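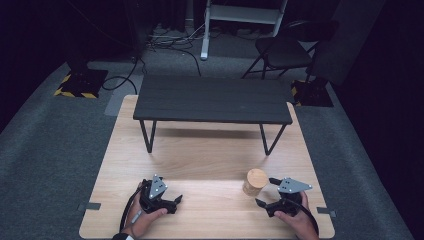
**Ticket 1550: booking confirmations arriving twice, or with the wrong collection time**

Opened by: Yasmine Hamdy, Gallotlow front desk
Product: Fomgate bookings, hosted plan
Priority: normal, raised to high on the second entry
Status: closed

**Entry 1 — front desk**

Customers who book a collection slot on the website are getting two confirmation emails. Both have the same booking reference. The first gives the right time. The second gives a time one hour later. Several people have turned up an hour late and found the counter closed for lunch.

Bookings we type in ourselves at the desk send one email, with the right time. It is only the ones made on the website.

I have checked the template under Settings > Messages and there is only one confirmation template switched on. I have not changed anything there since January.

**Entry 2 — front desk**

Raising the priority. It has now happened with a delivery as well as collections. The customer's second email said the van would come between 2 and 4 when the booking says 1 to 3. She rang to complain and I can't blame her.

Things I have tried:

- logged out and in again
- switched the confirmation template off, saved, switched it back on
- made a test booking with my own email address, on my phone and on the desk computer
- checked the clock on the desk computer, which is right

Both test bookings sent two emails. The second one came a few minutes after the first each time.

**Entry 3 — support**

Thank you for the test bookings, they were a help. Could you forward the second email as an attachment, so that we get the full headers? In most mail programs this is under More > Forward as attachment. A screenshot or an ordinary forward leaves out the part we need.

Please also tell us whether anything is listed under Settings > Connections.

**Entry 4 — front desk**

Forwarded. Under Connections there are two lines:

- Card payments: active
- Sarmont calendar sync: active, last run 9 minutes ago

I didn't know the Sarmont one was still there. We stopped using that calendar when we moved over to yours. I thought it had been cancelled.

**Entry 5 — support**

The headers show that the first email came from our mail server and the second came from Sarmont. So the booking system is sending one confirmation, as it should. The calendar sync then copies the booking across, and Sarmont sends its own notice to the customer.

The layout looks the same because your logo and wording were copied into the Sarmont template at some point. The hour's difference will be a time zone setting in the Sarmont account. Our side passes the time as UTC and the calendar has to convert it. We can't see that account from here, so you would need to check it.

Bookings made at the desk are not copied by the sync unless the "share" box is ticked, and it is off by default. That explains why they were not affected.

Suggested steps, in this order:

1. Go to Settings > Connections and pause the Sarmont sync. Don't delete it yet.
2. Make one test booking on the website and wait for fifteen minutes.
3. If only one email arrives, log in to Sarmont and turn off guest notices.
4. Come back and delete the connection.

If you delete the connection first, any notices already waiting in the queue will still go out.

**Entry 6 — front desk**

Step 1 done. Test booking made, one email, right time. Waited half an hour to be sure.

Stuck on step 3. The Sarmont login goes to an old address, the fahmy one, from when the shop was still called Fahmy. That mailbox was closed, so the password reset has nowhere to go.

**Entry 7 — support**

If your old domain is still registered to you, you can set the address up again as an alias for long enough to receive the reset. Your domain provider's control panel should have this under Email or Forwarding. It can take an hour or two before mail starts arriving.

If the domain has lapsed, you will have to contact Sarmont and prove you own the account. An old invoice usually does it.

**Entry 8 — front desk**

The domain is still ours. I set up the alias and the reset came through on the second try.

In the Sarmont account:

- time zone was set to Central European Time, now London
- guest notices were on, now off
- 107 notices were waiting in the queue, all cleared

I have also taken our card details off it. We were still paying for the thing.

**Entry 9 — support**

Good, please go ahead with step 4. Can you also tell us how many customers had the wrong time? We can send you a list of website bookings for the period if you want to write to them.

**Entry 10 — front desk**

Connection deleted. Yes please to the list. I make it roughly 200 but some are repeat customers. I only need the ones with slots still to come — the rest have been and gone.

**Entry 11 — support**

List sent as a CSV file, filtered to upcoming slots. The time column is local time, so it can be pasted into your message as it is.

We have asked for the Connections page to show the date each link was added. No release date for that yet.

**Entry 12 — front desk**

List received and customers written to. No double emails on any booking made since the connection came off. Happy for this to be closed.

Closed 28 October 2023. Cause: old calendar sync sending its own notices in the wrong time zone. No change made to the booking system.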